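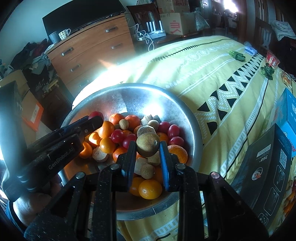

**wovach_ann**

Does anyone else store mixed fruit together, and how long do you get out of it? My weekly box from the Azevedo stall comes all jumbled and I've been tipping the lot into one big metal bowl. At the moment that means mandarins, cherry tomatoes and a few small brown things I think are longans, all on top of each other. The mandarins last well. The tomatoes go soft within 3 days. Kitchen is small and warm, even in December.

---

**Broltholm**

Take the tomatoes out. They're mixed in with mandarins, which are a lot heavier, so they split. Shallow dish, one layer, stalk end down.

---

**filipa_cordeiro**

Agree about the tomatoes, but I wouldn't blame the weight. A couple of yours are yellow-orange, and if those are just under-ripe red ones they'd be better on a windowsill until they colour up.

---

**Broltholm**

> if those are just under-ripe red ones

Could be a yellow variety. Plenty of mixed punnets have them. I'd eat one and see.

---

**wovach_ann**

The punnet was mixed, so probably a variety. What about the pale chunks? They came in a bag with no label and I put them in as well. They look like some sort of root.

---

**lorkico**

If it's cut root of any kind it shouldn't be in with fruit at all. Cut sides dry out or go slimy. Lidded tub, fridge, use it in a day or two. And ask the stall what it is before you eat it, some roots need proper cooking.

---

**filipa_cordeiro**

Yes, fridge for those. Longans too, in a paper bag. Mine keep over a week like that.

---

**Broltholm**

I leave longans out. The skin goes hard in the fridge and they're a pain to peel.

---

**filipa_cordeiro**

Never found that, but I do use a bag. Loose on the shelf they dry up.

---

**wovach_ann**

Thanks all. Tomatoes are on a plate now and the chunks are in a tub. I'll try half the longans in the fridge and half out. Will ask at the stall about the root.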